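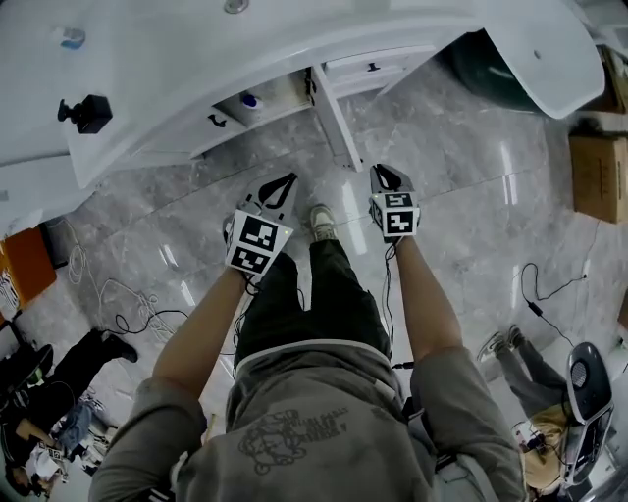

Chapter 4
Where Does a River Begin?

I grew up 10 minutes' walk from the Larkia, and for years I'd have told you exactly where it started: at the iron railing behind the chapel, where the water comes out from under a slab and the path stops. There's even a sign. Then one wet December I went up there with a proper map (my first!) and found that the blue line carried on uphill for almost 11 kilometres, under a different name.

That afternoon is more or less why I wrote this chapter. We talk about the source of a river as if it were a place you could stand on, and sometimes it is, but more often you get a boggy field, a few trickles and an argument. Hestova, the village on the north side of the valley, claims the Larkia. So does Vekenum on the south side, and both of them sell postcards.
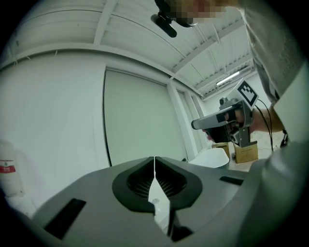
Geographers have a few ways of settling this sort of thing. You can follow the longest branch upstream, or you can follow the one carrying the most water, and the two don't always agree. On the Larkia they don't agree at all. The Hestova branch is longer, but the Vekenum branch is so much fuller in spring that you'd laugh at anyone who called it the side stream. Come back in a dry August and you can hop across it.

Keep that in mind when we get to discharge in section 4.2, where I'll ask you to work with readings from 27 small streams in the Borbély hills. They're messy readings, with gaps, and I've left the gaps in.

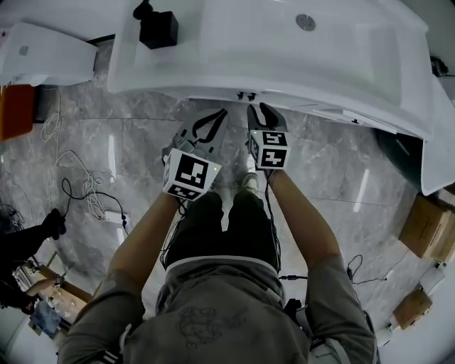 Before that we need a handful of words: watershed, tributary, confluence, headwater. You probably know one or two already. A watershed is the line of high ground that decides which way the rain goes, and I'd like you to find the one nearest your own home before reading on. Mine runs straight through a car park, 115 metres above the sea.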